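Fingers on our hand-held gripper keep chewing up at the front edge - replace or dress?

Posted by Firotness in Tools and Upkeep

Hi all, long-time reader and first-time poster, so please be gentle! I look after a hand-held gripper at our workshop, the kind with two chunky printed fingers bolted to a mounting body, and we use it for packing practice. Snack bags come out of an acrylic stand and go into a canvas tote, over and over, all afternoon.

The fingers went on in July and they've had a hard life. The front edges are scuffed, with little chips out of them, and the top faces have gone rough as well. It still closes, but thin bags slip more than they used to, and I've noticed the straps on the tote like to catch on the fingers when we're working close in.
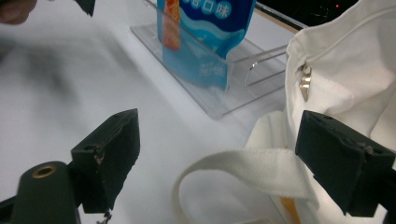 I've got one spare pair in the cupboard and I'd rather not burn through it if a bit of sanding will do the job. How do the rest of you decide when a finger is finished? And is there a proper order for putting it all back together? Last time I did it I had one finger sitting a touch higher than its mate and it drove me batty for 12 days before I worked out why.

Tinduvach

Welcome aboard! I'd have a go at dressing them first. Take both fingers off and mark them left and right on the back, then rub the front edge down on a flat sheet of fine paper until the chips are gone. Do the pair together, the same number of strokes each, or they'll meet crooked and you'll be back where you started.

For the reassembly, put every screw in loosely, close the fingers gently on a flat bit of card, and only then nip them up a little at a time, swapping sides as you go. That should cure your high finger. While you've got it on the bench, have a look underneath for any wire or fastener that's hanging down, as those love to snag on fabric. We check ours every 47 hours of use and it takes 7 minutes, plus however long the kettle takes.

Aydoğan

just print new ones, life's too short

Onik

I'm somewhere between the two of you. Light scuffing I'd sand, but once a chip reaches the inner gripping face I bin the finger, and I always change both sides together. My last pair got to 78 hours before I gave up on them. For thin bags, a strip of soft rubber tape on the inner faces helps a lot - wipe the plastic down with a bit of metho first or it'll peel by morning tea. And if your straps are catching, try folding them down the outside of the tote before you start.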